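**Satville Robotics Club: Minutes, Saturday session**

Start: 10:05 a.m.
Chair: Inès Delaunay
Minutes: kept by the build group this time, code group next time
Present: 20 members. Quorum met.
Apologies: 2, both on the school trip.

**1. Minutes of the last meeting**

Approved with one change. Under item 4, "the gripper was returned to Bouvier" should read "the spare gripper mount was returned to Bouvier." The gripper itself stayed with us.

**2. Room and storage**

The tall cabinet is full. Old chassis parts from the line-follower project are to be sorted by the next session. Anyone who wants to keep a part should put their name on it with masking tape. Unlabeled parts go in the shared bin.

The door code changes in July. Inès will send the new one by email. Please do not post it in the group chat.

The soldering station is out of use until the new tip arrives. Two people asked if they can bring an iron from home. The answer is no, same as last year.

**3. Saltaner Cup**

The entry form is in. We are down for the household handling class with one arm, team name Iltomon. The rules came out last week and were read through at the meeting. Points that matter to us:

- Each team gets 7 minutes at the table, including setup.
- Objects are picked by the judges from a published list. The list has shoes, folded towels, mugs, a hairbrush, and a bag of rice.
- Teams may teach their arm from recorded demonstrations or program it by hand. Both count the same.
- A dropped object can be tried again inside the time limit, with a penalty.
- No one may touch the arm once the clock starts, except to press stop.

There was a question about whether the surface will be the same for everyone. The rules only say "a level tabletop." The code group wants to record on more than one surface for that reason. Agreed.

There was also a question about travel. The club can pay for the van but not for meals. Parents who want to drive their own cars should tell Inès by the end of the month so she can fix the number of seats.

**4. Report from the build group**

The yellow fingers are holding up. One of the old ones had a crack near the base and was replaced before the shoe work began. The group has a spare set printed and will print another before the cup.

The wrist camera bracket was tightened again. The screws work loose over a long session. Thread lock was suggested and approved. The cable still catches on the elbow when the arm turns all the way left. A clip has been ordered. Until it comes, use a zip tie and leave slack at the wrist.

**5. Report from the code group**

The shoe task is the main job at the moment. The mug and the hairbrush were recorded earlier and the files have been checked. Towels have not been started.

The group asked everyone who drives the arm to follow the same steps, as the last batch had to be sorted by hand:

1. Home the arm before each recording.
2. Check that the camera view is live.
3. Close on the shoe slowly. Do not bump it into position.
4. Stop the recording before opening the fingers for the next try.
5. Write the shoe and the surface in the log.

Laces were discussed at length. Some members wanted to tuck them inside the shoe for every recording so the arm has less to deal with. Others said the judges will not tuck them in for us. Decision: record both ways, loose and tucked, and mark which is which in the log. The comparison will be on the agenda next time.
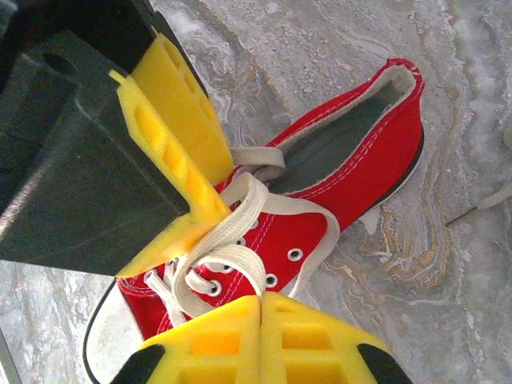
*Item 5, shoe task: red canvas high-top, laces loose, marbled surface. Wrist camera view.*

A member asked if the arm should always take the shoe by the heel. The code group would like to see grips at the heel and over the laces before choosing. The build group pointed out that the fingers can hide a good part of the shoe from the camera, so the starting position should be checked before closing. No decision yet.

More shoes are needed. Clean pairs only, any size, in a bag with the owner's name. Boots are not on the cup list, so please leave those at home.

**6. Driving rota**

Turns at the arm stay in pairs, one driving and one on the log. New members sit with the log first. Swaps are fine if both pairs agree and the sheet on the door is changed.

**7. Any other business**

- The club T-shirt vote is still open. Green is ahead.
- Someone left a blue water bottle by the sink. It is in the office.
- The laptop charger with the red tape belongs to the arm and must stay with it.

**Actions**

- Inès: new door code, van booking, email to the organizers about the table surface
- Build group: thread lock, cable clip, second spare set of fingers
- Code group: loose and tucked recordings, start on towels
- All: label parts, bring shoes

Meeting closed 11:20 a.m. Arm open for practice until 1 p.m.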